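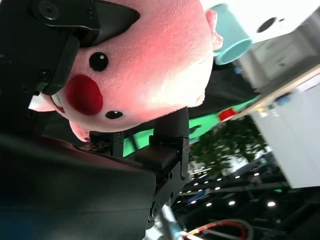 May
By Yae Yoshida

I slept badly and woke before six, thinking about the backdrop stand. One of its legs slips when the paper roll is heavy, and I had two families in the morning. I put a sandbag on it and another sandbag on the first one. It held, but I looked at it all the time, and this is not good for a portrait, because the people see where your eyes go.

The first family was the Portelas. Gilmar Portela wanted a picture with his mother, his two sons and the dog, and he wanted everybody in navy blue. The older boy came in a green jumper. There was a discussion in the doorway, in Portuguese, and I pretended to check the light meter. In the end the green jumper stayed. I placed him in the middle, beside his grandmother, and I think the colour helps the whole group. Gilmar said on leaving that it was his idea. I let him have it.

I worked at 1/200 with the big softbox on the left and only a white board on the other side. ISO 400, which I don't like to use in the studio, but the old flash head from Elevetti takes so long to recharge at full power that the children are gone before it is ready. I must decide about this head. The repair shop on Escobedo Street wants 200 dollars just to open it and look, and a new one is 800. I did the calculation three times today, on three different pieces of paper, and the answer was always the same.

The second family cancelled at twenty past ten. A fever. I wrote back that I hope the little one gets better soon, and I meant it, but I also thought of the rent. I had swept the floor twice for them.

So I used the free hours to put up the price list. When I opened in the old bakery I said to Samah that I would never show prices on the wall, that people should talk with me first. Now I understand that people are shy. They stand outside, they look at the sample prints in the window, and they walk on to the pharmacy. Samah came after lunch with her spirit level and we hung the list near the counter. She thinks my sentence "Retouching is modest" sounds strange in English. I asked what I should write and she thought for a long time and said, maybe leave it.

At three Younes Abou Zeid came for a passport photo. He is 7 years retired from the ferries and has a wonderful face, with deep lines beside the mouth. For the passport he must not smile, and without the smile he looked like a man waiting for bad news. After, I asked him if I could make one more for myself, near the window, no flash. He talked about the harbour at Virnano and forgot me completely. I have eleven frames and the fourth is the best portrait I have made since I came here. I don't say this easily. I will print it on the matte paper and give him one, and ask if I may put the other in the window.

In the evening I tried again to learn Filow, the booking program. It sent a reminder to Gilmar for a session he already had this morning. He answered with a question mark. I apologised and turned off the reminders, and now I am not sure if I turned off all of them or only his.

Soup for dinner, standing up. My feet hurt. Tomorrow the leg of the stand, first thing, and I must buy tape – the good one, not the one that leaves glue on the floor.

Comments

Nesma Abdelaziz
I had the same trouble with a slow flash head for years. Before you pay for the repair, ask whether they credit the inspection fee toward the work. My shop did, but only when I asked.

Samah Fahmy
The list is still straight, I checked through the window this morning. And I have thought of it now: "Light retouching included." You're welcome.

Yae Yoshida
Thank you both. Samah, I will change it. Nesma, I will call them and ask.

Gilmar Portela
My mother wants to know when the pictures are ready. She has already told her sister about the green jumper.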